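4. Locking your phone and backing up its keys

By now the Stekar app is installed and you've made your account, so this is the section where the good stuff starts! Everything you set up here is stored on the phone itself, scrambled with a key that only you hold. Set aside a quiet half hour, plug the phone into its charger and have a pen and paper next to you.

Before you start

You'll need the phone, your account email address, and somewhere safe at home to keep a sheet of paper (a drawer with a lock is fine, a desk at work is less good). If your phone is managed by an employer, ask them first whether they allow a second lock. Some don't, and the app will stop at step 3 with a grey message.

Setting the passcode

1. Open Stekar and tap Settings, then Lock and keys.

2. Tap Choose a passcode. Pick at least five words, or a mix of letters and numbers that you'd never find on a birthday card. Longer is lovely. Spaces are allowed, and so are accents - Định Doãn, who wrote most of our help pages, uses a line from a song and swears by it.

3. Type the passcode again and tap Confirm. The padlock at the top of the screen turns green.

4. Choose how soon the app locks itself after you put the phone down. It comes set to 5 minutes. Try 2 for a week and see how you get on; most people stop noticing it very quickly.

Note: Fingerprint and face unlock stay off until you turn them on under Quick unlock. They're wonderfully handy, but the rules on whether someone can make you unlock a phone with your finger or face differ from country to country. You can switch them off in a hurry by pressing the power button five times.

Caution: After 4 wrong tries the app makes you wait, and the wait gets longer each time. Restarting the phone doesn't shorten it.

Writing down your recovery sheet

5. Go back to Lock and keys and tap Recovery code. The app shows a code of 56 characters, split into short groups so it's easier to copy.

6. Write it out by hand. Capitals matter, and the letter O never appears, so anything round is a zero.

7. Tap I've written it down. You'll be asked to type in two of the groups, picked at random. If you get one wrong, check your sheet and have another go, there's no limit on this part.

Caution: Please don't take a screenshot of the code. Screenshots often get copied to online photo storage, and then your key is sitting somewhere you didn't choose.

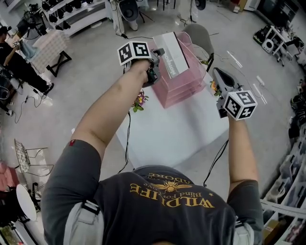 8. Put the sheet away, then tap Finish. The code can't be shown a second time, though you can make a fresh one whenever you like. Making a new code cancels the old one straight away, so tear up the old sheet.

If you lose both the passcode and the sheet

We can't let you back in. There's no master key at Pemow, and no spare route for our support team, for your phone company or for anybody who writes to us asking for one. You can wipe the app and begin again with the same email address, but the old notes and messages will be gone.

Checking that it worked

9. Lock the phone, wait a moment and open Stekar again. It should ask for your passcode before it shows anything at all, including the names of your folders.

10. Look under Settings, then Alerts, and turn off Show message text. Alerts will then say New message and nothing more.

If the app opens without asking, go back to step 4 and make sure the timer isn't set to Never. For moving your keys to a new phone, carry on to section 5.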